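Moving my mother's things out of Gwynne

We finished clearing the apartment in Gwynne on Friday. I said I would write down how it went, mostly for my brother, who could not be there, and for anyone else who has to do this from two states away.

The lease ran to the end of February. I had 4 days off work. The apartment has one bedroom, and my mother lived in it for nine years, so I thought four days would be plenty. It wasn't quite enough.

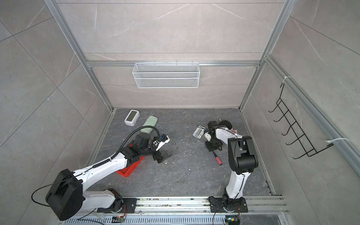
The paper took longest. She kept every utility bill, and she filed them by the color of the envelope. I read the first box line by line and shredded the rest except for the tax folders. I should have started with the shredding.

Kenta Sasaki from downstairs helped me carry the dresser. He also took the sewing machine, which I was glad about. His daughter wants to learn.

What I would do in the same order again:

1. Call the movers before anything else. The first company wanted $2,143 for one trip to Wamolmont. The second one was cheaper but could only come at 6 in the morning. I took the second one.

2. Pick one room to finish and close the door on it. I did the bedroom. After that I had a place to put the boxes that were coming with me.

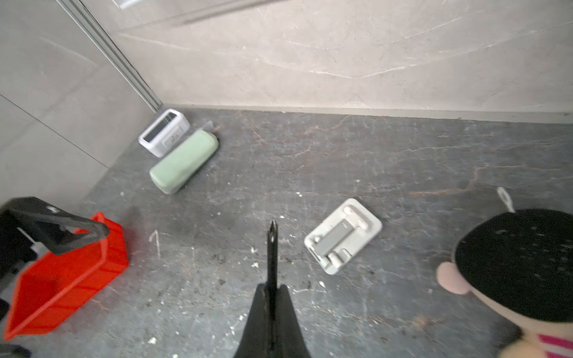
3. Leave the kitchen for last. You still have to eat. I packed the pans on the first night and lived on sandwiches from the store on Fokeck Street.

4. Keep the small tools out. I packed mine twice and had to open the boxes again both times. The bed needed taking apart, then the shelves, then the curtain rods.
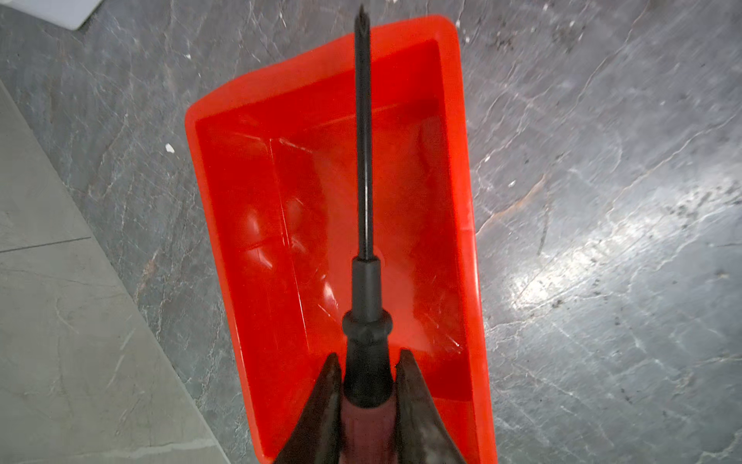
The shelves were the worst of it. My father put them up and he used longer screws than he needed to. I filled the holes with spackle and sanded them the next morning. The landlord looked at the wall for a while and said it was fine.

We get the deposit back in six weeks, less the cleaning fee.

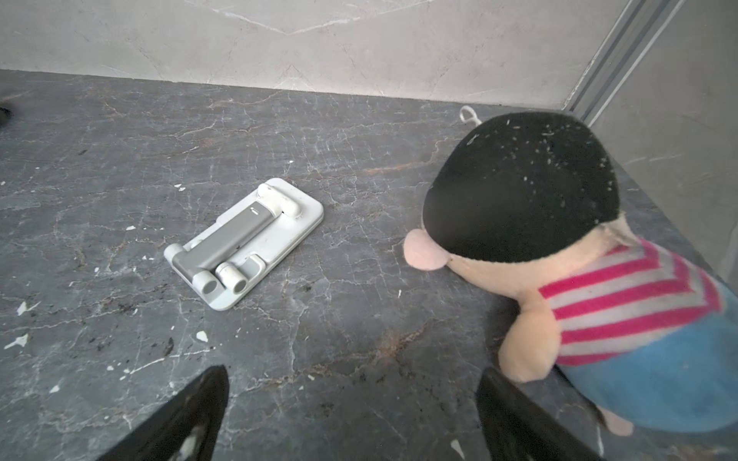
Where everything went

The dresser, the lamp and the good chairs are in Wamolmont with Mom. The bed went to my cousin in Dradow. The photo albums are at my house, in the hall closet, and I have not opened them yet. If you want the blue dishes, tell me before I drive up again.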